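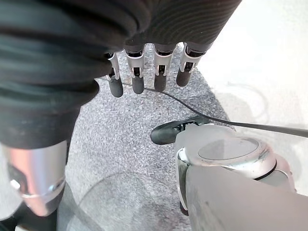 Print this page | E-mail this page

Chapter 6
Staying Put: Anchors, Chain and Mooring Spreads

I spent my first season offshore on a barge called the Skavard, and for the first week I thought mooring was the boring part. You drop some anchors, you pull the lines tight, you go have lunch. Then I stood next to a winch while a line took up load in a rising swell - a sound I can still call up whenever I like - and I started paying a lot more attention to what was going on under the water.

In Chapter 5 we looked at vessels that hold position with thrusters. I like thrusters, and if you are only going to be on a location for a day or two they are hard to beat. But they burn fuel every minute they run, and a barge that has to sit over the same patch of seabed from spring until September is usually better off tied to it. So this chapter is about tying things to the seabed, and about the arithmetic that tells you how much chain to bring.

We'll start with one line and one anchor, because if you understand a single line hanging in the water you understand most of a mooring spread. After that we'll put eight of them together and see what happens when the wind swings around. You'll need the section on vectors from Chapter 2, so go back and skim it if it has gone fuzzy (mine goes fuzzy every year). 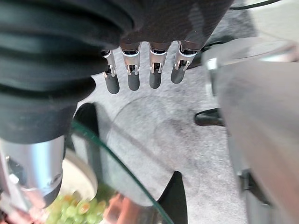 6.1 What the chain is doing

New students nearly always picture a mooring line as a straight string from the ship to the anchor. Try drawing it that way and you'll see the problem: a straight, tight line pulls up on the anchor, and an ordinary drag anchor hates being pulled up. It wants to be pulled sideways, along the bottom, so that the flukes dig in.

Chain solves this by being heavy. It sags in a long curve called a catenary, and if you have laid enough of it, the last stretch lies flat on the seabed and the pull arrives at the anchor close to horizontal. When a wave shoves the barge away, some of that resting chain gets lifted, which takes work, and the lifted weight then draws the barge back again. I think of it as a very slow spring. Wire rope is lighter and will give you a flatter curve for the same length, so many spreads use wire near the vessel and chain near the anchor.

The length that has left the winch is called the line out. At the Rurau location our mooring plan called for 2,437 feet of line out on number six. The deck log said 2,137. Somebody had written a 1 for a 4 on a damp sheet, or read a 4 as a 1 - oh wait, the numbers don't even differ that way, and that's what made it so hard to track down! We had to go back over the counter readings from the start of the run, and we found the counter had been reset partway through. I've been suspicious of counters ever since, and you'll meet that problem again in the exercises.

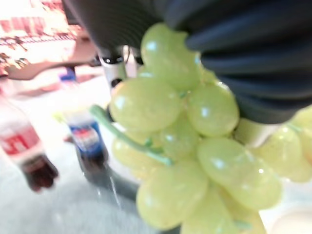
Green grapes and a black ribbed gripper finger.

6.2 Before you go on

Get hold of a piece of light chain, the kind sold by the foot at a hardware store, and hold one end in each hand. Move your hands apart slowly and feel how the pull climbs: hardly anything at first, and then a great deal in the last couple of inches. Keep that feeling in mind when we get to Table 6.2, where the load on a line stays mild for a long way and then shoots up.

The worked problems use the Koubek winch set, a four-drum arrangement, and the tow-out route from Trodach. Depths are in feet and loads are in tons. Assume a seabed of firm clay unless the problem says otherwise, and take wind speeds up to 20 knots as a calm day. There are more than 100 practice problems on mooring in the workbook. Do the first few by hand, with a sketch for each one, and then we'll go on to the catenary equations in 6.3.

Print this page | E-mail this page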